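Filed under: Class Handouts, Sewing Room, Beginners Welcome
7 min read

Stitching by Hand, Session 3: Choosing and Preparing Your Backing Fabric

Welcome back, everybody! I hope your quilt tops are coming along and that you've been enjoying your evenings with them. Last session we pressed our blocks and talked about borders (and got a bit carried away with the color wheel, which was entirely my doing). Now we turn to the back of the quilt. I know the front gets all the attention, but the back is the side that touches you when you curl up on the couch, and I do love a good back.

These notes cover what we'll do together in class, plus a few things I always forget to mention out loud. Bring them with you and scribble all over them.

What makes a good backing

You want a fabric your needle can get through without a fight. Plain quilting cotton is lovely. Flannel is lovely too, a little thicker and a little stretchier, so go gently with it. Many people reach for an old bedsheet, and I've done it myself, but check the weave first. A very tightly woven sheet is hard on the fingers, and by the second row of stitches you'll be grumbling at it. Try this before you commit: thread your usual needle, take a few stitches through one corner, and see how your hand feels about it. A soft, well-washed sheet with a looser weave can be a real pleasure.

If you're shopping new, the Amari cotton we passed around in class comes in a wide width, so for a lap quilt you won't need a seam at all. The Moussa prints are narrower, and you'll probably be piecing two lengths together. I think they're worth the extra seam, especially the little leafy one! 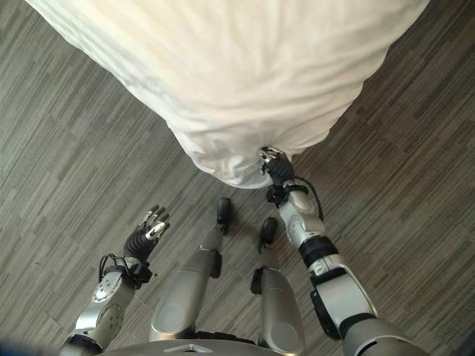
Washing and pressing

Wash the backing the way you plan to wash the finished quilt. Cotton can shrink, and dark reds and blues can let go of some dye, and I'd so much rather you met with that in the laundry room than on top of all your careful piecing. Snip a tiny triangle off each corner before it goes in the machine to cut down on fraying. Skip the fabric softener.

Take it out of the dryer while it's still a touch damp and press it right away. With a big piece I fold it in half lengthwise, press one side, flip it, press the other, then open it up and take out the center crease at the end. Press with an up-and-down motion, especially near the edges, so you don't pull the fabric out of shape. Have a cup of tea afterward. It's a big job and your arms will know it.

How much to cut

Your backing needs to be bigger than your top on every side. For hand quilting I like 3 extra inches all the way around. So if your top measures 84 inches long, you'll cut your backing at 90. Write your own numbers here before you pick up the scissors:

Top width ______ plus 6 = ______
Top length ______ plus 6 = ______

If you're joining two lengths, trim off the selvages first (they're woven tighter and will pucker on you), sew with a half-inch seam, and press that seam open. An open seam lies flatter and is kinder to the quilting needle. I like the seam running up and down the quilt, a little off center, but that's a matter of taste, and the Pritano pattern some of you are using puts it crosswise to save on yardage. Either one is fine.
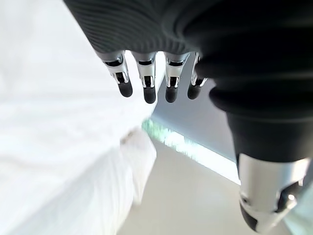
Basting the three layers

Backing goes down first, wrong side up, smoothed out and taped at the edges. It should be flat and just barely taut. If you stretch it tight, it will spring back when you pull off the tape and you'll get wrinkles underneath. Batting goes on next, then your top, right side up, centered as well as you can manage.

Start basting in the middle and work outward with long, loose stitches in a thread color you can see easily. Pins are fine too, a hand's width apart. When you think you've finished, peel up one edge and feel across the back with your palm for any lumps. Better to redo a row of basting now than to find a tuck after weeks of quilting!

For next time

Please have your backing washed, pressed, and cut. Bring your batting, a spool of basting thread, masking tape, and your thimble if you've made friends with one. We'll start on the rocking stitch, and I'll have a few spare Stastomard hoops for anyone who'd like to try one before buying. If your top isn't finished, come anyway. There's always a practice square waiting for you.

Questions about class? Use the contact page | All handouts free to print for personal use | Back to top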